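Desk and Bench Setup FAQ

Findgate Shared Workrooms
Page kept by Lorna Purves. Last changed 16 September 2026.

These are the questions that come in by email and get asked at the front desk, mostly from people setting up a work table here or at home. I don't sell anything and I have bought a lot of organizers I regret, so adjust for that.

Do I need a desk organizer?

Probably not yet. Most people who ask me this have too much on the desk, and an organizer gives the same stuff a plastic address. Take everything off that you haven't touched since last month. Put it in a box under the desk. If you still want an organizer after that, you'll at least know what size.

I bought the Plunach tray with the little compartments. Was that a mistake?

Depends what you paid. The compartments are cut for things I don't own, and the long one is too short for a decent screwdriver. Blair Forsyth uses his upside down as a stand and says he's happy with it. Mine is in the swap cupboard if you want a second one.

Is one big table better than two small ones?

For computer work plus hand work, I'd take two. The keyboard wants a surface where nothing gets spilled or filed down, and the hand tools want a surface you don't mind scratching. People tell me they'll keep one end of a big table clean. I have yet to meet the clean end. If you only have space for one, at least put the keyboard on a board you can lift off.

Wood top or gray laminate?

The catalogs make a lot of this and I don't believe most of it. Wood marks, and you can sand it. Laminate marks less, and once it chips you live with the chip. Gray does hide pencil. It also hides small black screws, which the catalogs leave out. Lighter wood is easier on the eyes under our lights, at least to me, though Blair disagrees and prefers the darker desks by the wall.

Do desk mats protect anything?

They protect the part of the desk under the mat. The Kernilon mat came with a claim about "focus" on the sleeve and I can report no change. A mat does keep a mouse from skating on a rough top. Any flat thing will do the same, including the back of a calendar.

Where should the keyboard go when I'm not typing?

Turn it lengthwise along the desk, or stand it against something. You get back a strip of surface deep enough for a notebook. The sliding trays that hang under the desk are meant to solve this, and they do, at the expense of your knees.

How many drawers do I need?

Fewer than you think. I spent $87 on an eight-drawer unit from Laing when we opened the second room. Two of the drawers get used. The rest hold the manuals for things we no longer have, and one is stuck. Whatever you buy, pull a drawer all the way out in the store before paying. If they won't let you, that tells you something too.

What about pegboard?

I like pegboard fine on a wall you can screw into. Our brick is old and crumbly in places, and the building rules say no new holes in it, so please stop asking. Freestanding pegboard wobbles. I've tried the kind with feet and the kind that clamps on, and I'd put my money toward a good shelf below the work surface instead. Tools on a low shelf are out of the way of your elbows and still close enough to grab.

Does labeling work?

For about half of people. The others read the label and put the pliers there anyway. Colored handles do more good than any label I ever printed, provided everybody agrees which color is whose. A strip of tape costs next to nothing, so try that before you order a label maker.

Can I leave a half-finished project out overnight?

Yes, on the table you've booked, with your name on it. Don't spread onto the next table because it looks quiet. Small parts go in something with a lid. Parts left scattered get swept into the lost box, and I won't be sorting through it with you.

What do you do about cables?

Less than the internet wants me to. Cable sleeves look good on the first day. Then you need to swap one cable, and you have to undress the whole bundle. I use hook-and-loop strips, and I leave the last foot or so loose at each end. Cables should run off the back or a corner of the table, never across the side where people walk. Adhesive clips fall off. I've heard there are good ones.

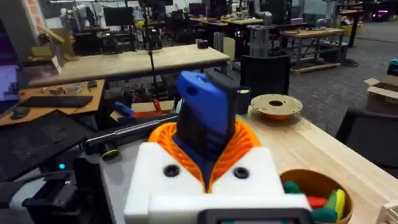
Power strips get asked about in the same breath. Screw or clamp yours to the underside of your own desk at home, but here please leave it where it is. Don't plug one strip into another. If you've run out of outlets, come and ask, and we'll find you a different spot.

Where do I put a light?

To the side of your non-writing hand, a bit above eye level. A stand on the floor behind the table works better than a clip-on, in my opinion, because it doesn't shake when you lean on the top. It is also one more thing to trip over, so keep the legs tucked in. I don't have a view on color temperature and I'm suspicious of people who have a strong one.

Is a standing desk worth it?

We had one in May on trial. It went up, people admired it, it came down, and it stayed down. Some folks with bad backs swear by them and I wouldn't argue with a bad back. For everybody else, a shelf at chest height and a box under the laptop will tell you in a week if you're the standing type.

I read that you should clear the desk completely every evening. Do you?

No. I've tried it, and all that happened was that I spent the next morning getting the same things out again. I clear the middle. Keyboard and mouse stay put, the tools I'm using stay on their side, cups go to the sink. If that takes longer than a song on the radio, there's too much stuff out and you're back at the first question.

Can you recommend a cleaner for the tabletops?

Damp cloth, dry cloth. Sprays with a lemon on the bottle leave a film on wood and I have never seen one lift glue. For glue use a plastic scraper, held flat. Metal scrapers are in the locked drawer and they're staying there.

Who do I ask about bookings or a broken chair?

Blair, at the front desk. Chairs with tape on the back are waiting for parts, so please don't peel the tape off and sit in them.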